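Juten Square Tablecloth, Gingham, Pink/White

Linens > Table > Square > Juten

Manufacturer: Magagula
Colour: pink and white
Pattern: woven gingham check
Finished size: 1,324 mm x 1,324 mm
Edge: double-turned hem, mitred corners
Suits square tabletops: 537 mm to 822 mm
Coating: none
Backing: none
Supplied: folded, one per pack

Overview

The Juten is an unlined, uncoated cloth for small square tables used for crafts, light meals and general work. It is cut square and hemmed on all four sides. The check is woven, so the pattern reads the same on both faces and either can be laid uppermost. There is no centre motif and no border, and the cloth can be turned through a quarter without changing how it looks on the table.

Sizing is by tabletop, measured edge to edge across the flat. Do not include the legs or any rail that projects past the top. The reference table for this size is 700 mm square, which gives an even drop on all sides that clears the knees of a seated adult. On a top at the upper limit of 822 mm the drop is shorter but still covers the edge and the apron on most frames. Below 537 mm the corners hang low enough to catch a foot, and the smaller Gatow size should be ordered instead.

Corners hang in a single fold. Where the table is used standing up, with people moving past it on more than one side, check that the corners sit clear of the floor before loading the top.
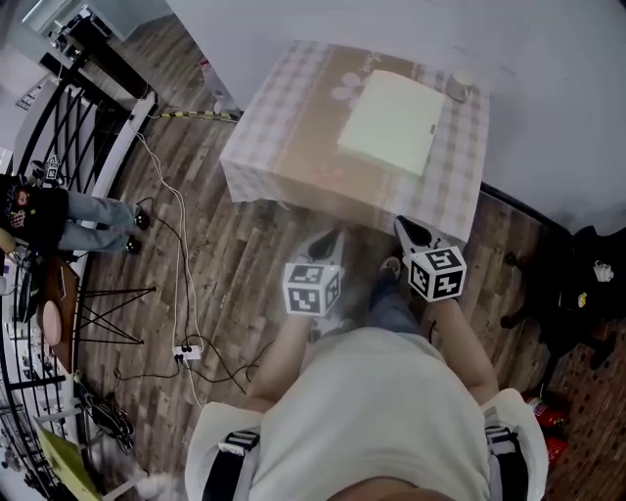

Everyday & Craft Table Linen

The pink-and-white check drapes past the table edges and stays visible at the sides with boards and flat card panels laid over the middle. Pale items have less contrast against this colour than against the navy. If the table is used for sorting small white or clear parts, the navy is the better choice.

The weave has a slight surface grip. A flat board will slide if pushed, but not as readily as on a bare lacquered top. For cutting, put a mat on the cloth; blades will go through it. For glassware, smooth the cloth first, as a ridge under the base of a cup is enough to tilt it.

The cloth is not waterproof. Spills pass through to the tabletop and should be lifted off promptly. An underlay cut to the size of the top may be used and is sold separately under the Amer name. Clips are not supplied. Standard spring clips fit over the hem — the double turn adds a little thickness, so test one before buying a set.

Care

Machine wash cool with similar colours. Do not bleach. Line dry in shade, or tumble dry on low. Iron on medium while slightly damp, working from the centre outward to keep the check square. Expect slight shrinkage at the first wash; the finished size above is the size before washing.

Fold lines from the packet come out with the first pressing. For storage, roll the cloth on a tube or change the fold position from time to time.

Ordering

Pink/white and navy/white are stocked. Grey/white is made to order, with the next run due in December. Product code for pink/white: 1324-PW. Trade orders of mixed colours are accepted provided all pieces are the same size.

Replacement cloths are matched by colour name only. Shade may vary slightly between dye lots, so order the full quantity at one time where tables will stand side by side.

Technical enquiries: Na-rae Chae
Trade accounts: Jannik Sperling

Page revised March 25, 2020. Tabletop range corrected.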